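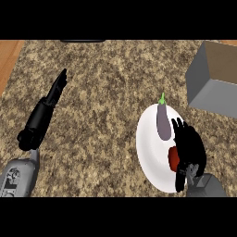

Computer rendering of a kitchen with a speckled granite countertop.

Large one-time bills, more than low pay, are what keep renters from building a cash cushion, according to a household budget survey released in November by Meltulmont, a consumer finance research firm.

The firm questioned 2,000 adults who rent their homes. The median balance in accounts they could reach within a day was $1,000. Respondents who had moved in the past year held less than those who had stayed put, even at the same income. Deposits, overlapping rent and utility setup fees made up most of the gap.

"Monthly budgets in this group are fairly stable," said Yesenia Camacho, who directed the survey. "The balance drops in steps. A deposit goes out, and it takes most of a year to put that money back."

Meltulmont defined a move as any change of address that required a new lease. Renewals at the same address were left out, as were moves paid for by an employer. Balances were self-reported and were not checked against bank records.

The average cost of a move came to almost $3,000, with the security deposit as the largest single item. Renters who got a deposit back from the previous landlord usually received it after the new one was due – a timing problem that many covered with a credit card. 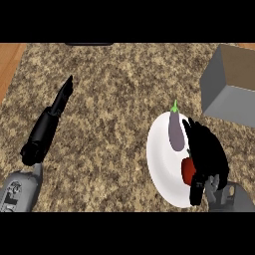 Automatic transfers

The survey also looked at automatic transfers. Renters who used them set aside a median of $120 a month. Those who moved money by hand saved less in total and skipped more months, although the report does not claim that the transfer itself was the cause.

Mercy Rugemalira, a credit counselor at Stamance, said she would like to see the same questions put to homeowners. "Repairs do the same thing to a savings account that a move does," she said. "The difference is that an owner can sometimes choose the date."

Meltulmont plans to repeat the survey next year with added questions on card balances and deposit refunds. Tables by age and income are included in the full report.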